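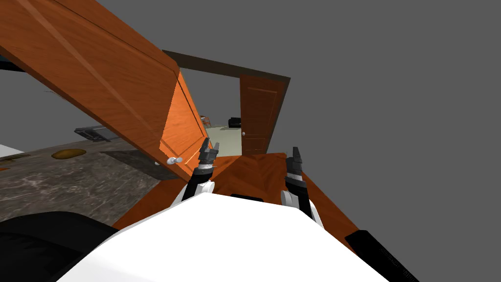 Figure 1. Simulated view from above: two arms with dark gray grippers, wooden floor and doorway ahead.

Kasun Debnath and Malsha Biswas
July

4. Candidate Programs and the Problem of Local Follow-Through

4.1 Background to the two districts

The preceding section dealt with the way national parties write their platforms. This section turns to what happens to those platforms at the district level, where most voters meet them for the first time. We compare two districts, Bovska and Wilto, during the council campaign and the year after it. Both elect their councils by party list, and both receive most of their budget from the province. They differ in one respect that matters for this study. In Bovska, candidates must file a written program with the election office before their names can appear on the ballot. In Wilto, no such rule exists, and programs are issued by the parties whenever they see fit.

Earlier work on written programs has tended to treat them as a form of advertising. On that view, a filing rule should make little difference to conduct in office. Our interviews suggest a more mixed picture. Sitting members in Bovska often spoke of the filed program as a document that could be used against them by rivals within their own party – a concern that hardly came up in Wilto.

4.2 Materials

We collected 458 separate promises from the filed programs in Bovska and 309 from party leaflets, posters and meeting notes in Wilto. A promise was entered only if it named an action the council had the legal power to take. General statements of values were left out, as were pledges that depended on the national parliament. Each promise was read by two coders working apart from one another. Where they disagreed, Nusrat Kumarasinghe made the final decision, and a note of the disagreement was kept with the entry.

Council minutes were then searched for any motion, question or budget line that matched a promise. A match did not require that the measure be adopted. It required only that a member of the party raise the matter in a meeting open to the public. We recognize that this is a low bar. It was chosen so that parties in opposition could be judged on the same terms as those in power.

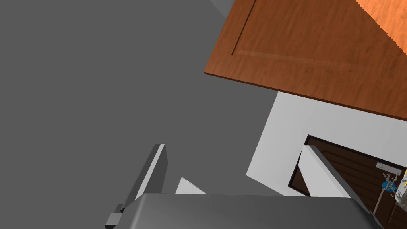
The minutes themselves are not of equal quality. Bovska publishes a full record of each meeting, including the names of those who spoke. Wilto publishes decisions, with a short note of the debate when the chair asks for one. To make up for the gap, we held 13 interviews with current and former members of the Wilto council, using the same list of questions each time. Members were asked which matters they had raised and were invited to bring papers in support. Claims made without papers were recorded but kept out of the main comparison.

4.3 Findings

Parties in Bovska raised a larger share of their promises in open session than did parties in Wilto. The gap was widest for road repair and school meals and narrowest for land use, where members in both districts preferred to work through private talks with the province. Small parties in Bovska were the most faithful to their programs. The larger parties in both districts let many promises drop after the first budget vote, and few members could say when or by whom that choice had been made.

It would be unwise to credit the filing rule with the whole of this difference. Bovska has a weekly newspaper, the Ackermann, which prints the filed programs in full before the vote and returns to them during budget season. Wilto has had no paper of its own for several years. Members in Bovska mentioned the newspaper more often than they mentioned the election office, and one former chair described the rule as useful chiefly for giving reporters something to quote.

Section 5 takes up the question of whether voters in either district remember what was promised.

Comments

Rafsan Fakir
The point about minutes deserves more room. I have tried to read the Wilto record for my own street and found a list of decisions with no word on who asked for what. Will the coding notes be made public?

Afroza Mollah
I would question the choice to leave out claims made without papers. Members of small parties have no staff to keep files for them, so the rule may count against them in Wilto.

Malsha Biswas
To Rafsan Fakir: the coding notes will be released with the final version. Afroza Mollah raises a fair concern, and we plan to add a table with those claims included.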